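Lunch with the Rollel

By Ebise Woldegiorgis
4/13/26

Shares: 239 | Comments: 80

Print this page | E-mail this article

The car park at Mallen was full by ten, which says something about either the future of domestic service or the free sausage rolls. I had come for the open day at the firm's simulation lab, where a two-armed kitchen robot called the Rollel is learning its trade in a kitchen made entirely of software. Nothing in it can be broken, burnt or eaten. I have stayed in holiday lets like that.

Masanobu Uchida, who runs the lab, sat us in folding chairs before a large screen and handed round badges. Mine said "Vunano", the name of the firm that supplies the chairs. I wore it all day and was twice asked about lumbar support.

The job on show was to get food from a plate into an air fryer. Uchida described it as "a bit of a pig", and then brought up the chicken.
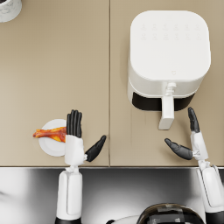

Why teach a robot in a pretend kitchen when there are so many real ones?

Practice comes cheap there. Mallen's machine has been through 1,891 trial runs since June, many of them overnight, and the lab has had no plates to replace and no floor to mop. Uchida can also put everything back where it started by pressing a key, a facility I would pay good money for at home.

He was frank about the drawbacks. Simulated food behaves better than the real sort. It has no grease to speak of, and it doesn't stick. A robot that has only known such food may get a nasty shock from its first proper breakfast.

A man in the second row wanted to know whether it could do a Sunday roast. Uchida said they were concentrating on the drawer. The man wrote this down.

After the tea break we moved on to bacon, which drew a small murmur of approval from the back. Bacon is thin and floppy in life, and Uchida says thin things are harder to hold than fat ones. The left hand had it in a firm grip, with the plate tipped up off the counter as well. The right hand waited near the fryer handle, finger and thumb wide apart, like someone about to describe a fish. 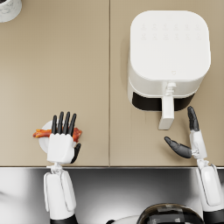
Meanwhile, in the annexe

The real robot lives across the yard in the Fujimoto Annexe, behind a rope. It was switched off for the visit, on the advice of the insurers, and we filed past it in respectful silence. Some 104 people had signed the visitors' book by then. One had left a recipe for flapjacks.

I asked Uchida when he might let it loose on an actual air fryer. He looked at the rope for a while and said they'd want a new extractor fan first. Then he asked whether Vunano could do anything about the chairs, and I said I'd look into it.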